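Unpacking a Fruit Bag into a Pretty Bowl

Coming home with a bag of fruit is one of my favorite parts of the week, and I like to get it into a dish before I even take my shoes off (my mother would not approve!). A scalloped dish in pink or peach makes any mix of fruit look like a party.

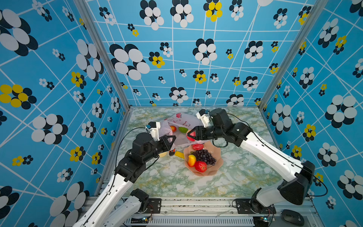
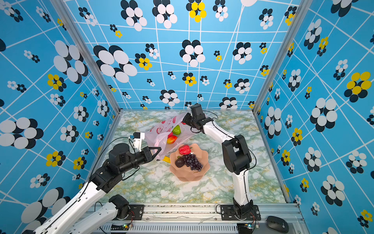

Fruit in the bag, fruit in the dish

Nima Alipour
Home and Table Writer, Vurnen

Set the bag down right behind the dish so you aren't reaching across the table. Open it wide and fold the top back on itself, and then it won't keep flopping over your hands.

Start with the long or heavy pieces. A mango goes in first, lying on its side, and the grapes go next to it with the stem tucked under. Strawberries come after that, close to the rim where their red shows up nicely. I keep apples and limes in the bag until the end and fit them in wherever there's a gap, turning each one until it sits still.

If you're using real fruit, wash the berries just before you eat them. Play fruit can go in soapy water for 8 minutes, then onto a towel.

Shake out the bag, fold it flat and put it back in the drawer for next time.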